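Rutilio Bermúdez
@rutiliob

Spent the day setting up the new work area at Juveo. Short thread on what went where, mainly so I remember it for the Lanitz job.

The floor is grey patterned carpet and it stays. I wanted vinyl. The lease says carpet. A vacuum lives in the hall cupboard now.

Tables are stainless steel. I looked at timber tops as well, but steel wipes down quickly and doesn't mark when you drag a part across it. The price was fair once we dropped the lower shelves.

Put the tables in before you tape the floor. I did it the other way at Vevau and pulled up 11 metres of yellow tape the next morning.

Tape on carpet is a pain. Press it down with a roller, leave it 30 minutes, then go over it again. Corners lift first. Cut them square and don't fold.

The table top gets tape too. I marked out a big rectangle on the steel and split it, small section on the left, larger one on the right. There's a step in the upper edge - that was the fiddly bit. 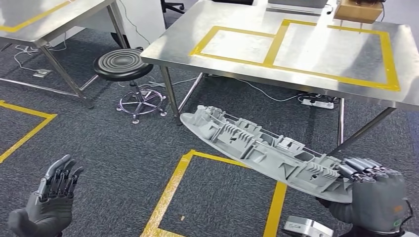
Clean the steel with metho before any tape goes down. Fingerprints are enough to stop it sticking.

Someone asked about printed parts with lots of ribs and pockets. Dust gets into all of it. A soft paintbrush does the job, colour of the plastic doesn't matter.

Tape used so far: 7 rolls. More on order from Rutkowska.

Lanitz is next, in September. Same tables, smaller room.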